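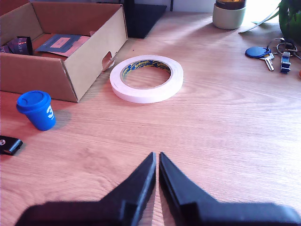

I have become a real believer in messy tables. For years the standard way to teach a robot to pick things up was a clean bench, fixed lamps and a set of matching blocks. The scores looked great, and then somebody moved the lamp.

Miroslava Pasichnyk's group at Jemidmont went the other way. They recorded 1000 short demonstrations on ordinary household tables, with keys, tape, houseplants and whatever sunlight the day offered, and trained the Stilari policy on those alone. On 20 tables it had never met, it beat a version trained on 2965 bench recordings – and I think that result deserves far more attention than it has had!

Tamara Hrytsenko objects that 56 test objects is a small set, and she's right. I'd love to see it run again with glass and soft packaging, which are still hard. But if I had one more month of recording to plan, I'd spend all of it in people's kitchens.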